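Section 3. Enrolling a Pharmacy Site in Toluretti

Only the site administrator may enroll a new location. Have the signed participation agreement and the pharmacy license at hand before starting.

1. Sign in to Toluretti and select Sites, then Add Location.

2. Enter the pharmacy name exactly as it appears on the license. Abbreviations will cause the record to be returned.

3. Enter the site number issued in the welcome letter. For the Cevport location, the number is 2047.

4. Under Services Offered, mark each service the site currently provides, such as medication synchronization, immunizations or home delivery. Planned services are entered under Pending.

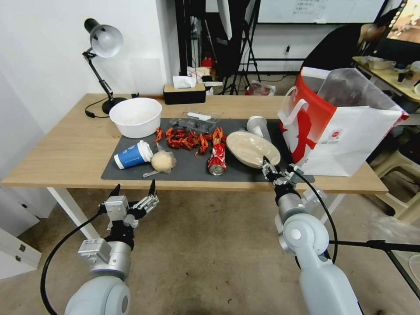 5. Assign at least one pharmacist as clinical lead. The lead receives all care plan notices and must hold an active license in the state where the site operates.

Note: A clinical lead may serve no more than three sites. Requests for an exception are sent in writing to Khadija Shawky, Network Enrollment, Kultell.

6. Select Connect Dispensing System and choose Nigam from the list. Enter the connection key and select Test. A result of Connected must appear before the record can be saved.

Caution: Do not use live patient records for the connection test. Use the test profile numbered 167.

7. Upload the agreement as a single file. Pages submitted separately are not matched to the site record.

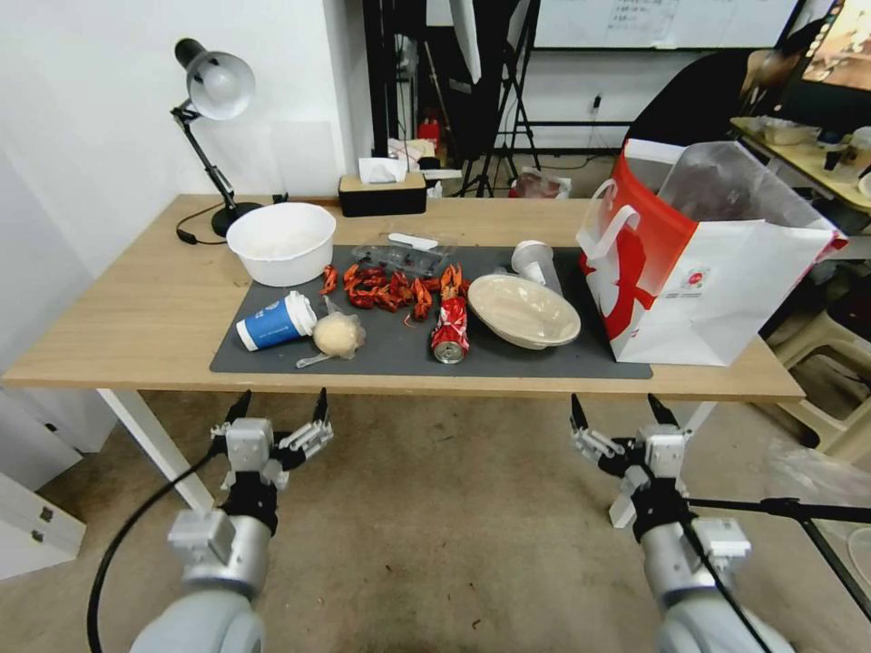 8. Review the summary page, correct any field marked in red, and select Submit.

If error 690 is displayed, the license number is already attached to another site. Do not submit the record again. Contact Network Enrollment with both site numbers so that the duplicate can be removed.

Sites submitted after 4:00 p.m. are placed in the next business day's queue. The status remains Under Review until enrollment staff have checked the license and the agreement. Care plans cannot be submitted during this period.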